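Home Laundry Water Use Pilot: Progress Report to Juhl
August 2024

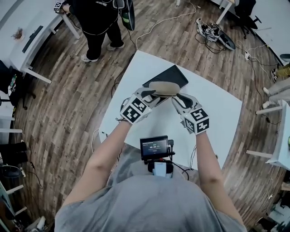
We have now finished 7 of the planned visits to the Nitden apartments, and I would hold off on the good news. The March update said that households using the Dravico meter cut their water use. That claim rested on 3 weeks of readings, taken while half the building was away for spring break. I don't think it should be repeated in the annual summary.

Total readings stand at 1243 against a target of 2000. The gap comes mostly from the top two floors, where the meters drop their signal and the supplier keeps telling us to restart them. We have restarted them.

The tenant survey is in better shape, though I trust it less. Nearly everyone says they run full loads only. The meters that do work show plenty of short cycles – so either people are being polite to us or they have a generous idea of what a full load is.

Spending is under budget, only for the reason that the Sketia training days were put off. Please don't read it as a saving.

Before the next payment we would like a decision on whether to replace the faulty meters or drop those floors from the study. Extending the deadline without doing one or the other would just get us more of the same numbers.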